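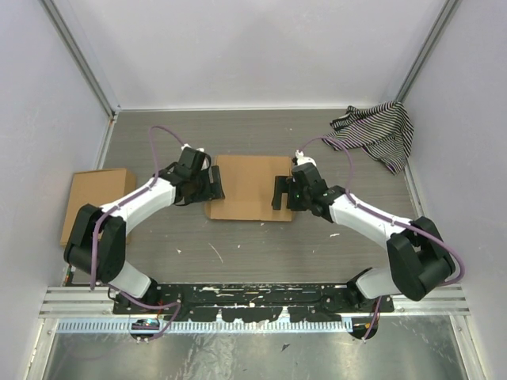

What is the best way to flatten and store cardboard at home?

Cut the tape, open both ends, fold the box along its existing creases and stand the flat sheets on edge in a dry place, sorted by size.

Household > Workshop and Utility > Cardboard and Packing Materials

Flattening, Cutting and Storing Cardboard

Posted 10/8/23

Most cardboard that comes into a house is single-wall corrugated board: two flat liners with a fluted sheet glued between them. It is stiff along the flutes and weak across them. Most of what follows depends on knowing which way the flutes run. Look at a cut edge. If you see a row of small arches, the flutes run away from you. If you see a solid line or a long hollow channel, they run along the edge.

Opening the box

Slit the tape along the centre seam with the blade set to a shallow depth, 4 mm at most. Deeper than that and the blade reaches the contents, or scores the inner flap and leaves a weak line in board you may want to use again. Paper tape can stay on for recycling in most areas. Plastic tape should come off. Pull it back on itself at a low angle, slowly. If the top liner starts to lift with it, stop and pull from the other end.

Staples are found mainly on heavy cartons. Lift them with a flat screwdriver from the inside and collect them in a jar lid.

Flattening

Open the bottom flaps before pressing on the sides. A box pushed down with its base still closed will buckle across the panels, and a buckled panel never lies flat again. With both ends open, push two opposite corners towards each other until the box folds on its creases.

For a single flat sheet, find the glued joint. It is a narrow strip, usually inside one corner. Slide a blunt table knife under it and work along. Where the glue holds harder than the paper, cut just beside the strip and accept a slightly narrower sheet.

Cutting a sheet

Work on a table with clear space on both sides, so the sheet is supported over its full width. Keep something under it that you do not mind scoring. An old sheet of board will do.

Mark the line in pencil and clamp or hold a steel rule along it. Make the first pass lightly, through the top liner only. The second goes through the flutes and the third through the bottom liner. Trying to do it in one pass crushes the flutes and leaves a ragged edge. Cuts along the flutes tend to wander into the nearest channel, so hold the rule firmly there and keep the blade upright.

Change the blade when the liner begins to tear or fluff. Snap-off blades are cheap and a blunt one does more damage than it saves. We use the Imik 18 mm knife, mostly for its locking wheel. The Plavgate safety cutter is a reasonable choice for opening parcels but cannot follow a rule closely.

Folding a new crease

Score with something blunt, such as the back of a butter knife or an empty ballpoint pen. Press hard enough to flatten the flutes but not to split the liner. Fold towards the scored side. Creases across the flutes come out neat; creases along them drift to one side and may need a second score next to the first.

Storing

Stand sheets on edge against a wall, tallest at the back. A stack laid flat takes up floor, and the sheet you want is at the bottom. An upright carton with its top flaps cut off holds offcuts well. Anything narrower than a hand can go straight into recycling.

Keep board off bare concrete. Two battens underneath are enough. Damp board loses its stiffness quickly and does not fully recover when dried. It also smells, and attracts silverfish. The shelf gap in a Larov utility rack takes sheets up to 41 cm high if the lowest shelf is left out.

Put a limit on the collection. One upright carton of offcuts and one row of full sheets suits most households. Past that, recycle the oldest first.

What not to keep

Greasy board, including most of a takeaway pizza box, belongs in general waste or food waste depending on your council. Wax-coated board from fruit and vegetable crates is not usually accepted with paper. Test by scratching with a fingernail: wax comes up in a pale curl. Board with a shiny plastic film should be torn at a corner. If the film stretches, keep it out of the paper bin.

Shares 102 | Comments 4

Contact | Copyright Tripathi Household Notes | Back to top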